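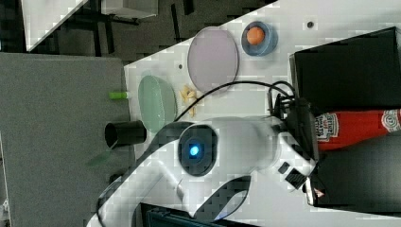

Is the robot open day at Skerstead worth it with kids?

Posted by prudmum40

We're thinking of driving over to the Skerstead lab for their open day on November 1, 2018. My two are 7 and 10 and completely robot mad. Has anyone been? Is it hands-on or do you just stand behind a rope? And do we need to book?

3 replies

Heriberto Salazar
Yes, go! I went to the September one with my daughter and we stayed until they were putting the chairs away. The best part for us was the table demo in the Shehata room – an arm working with ordinary stuff like a ketchup bottle, an orange ball and a little blue dish. You stand close enough to see the blue light on its head, and the students running it will answer anything at all. My daughter asked if it gets bored and got a proper five-minute answer! Booking is free but you do need it, they had 400 places last time and almost 400 were gone a week ahead. Get the early slot if you can, the demo groups are smaller and kids end up at the front. There's also a soldering table, but that one is 12 and up.

moker_lane
parking is terrible. take the 40 bus from Prudovow, stops right outside

tinbox858
Seconding the arm demo, I could have watched it all day. It's slower than people expect, so maybe tell the kids that before you go – mine wandered off to the drawing robots and then came running back. The talks upstairs are more for grown-ups. Bring snacks, the cafe line was long and they ran out of sandwiches by one.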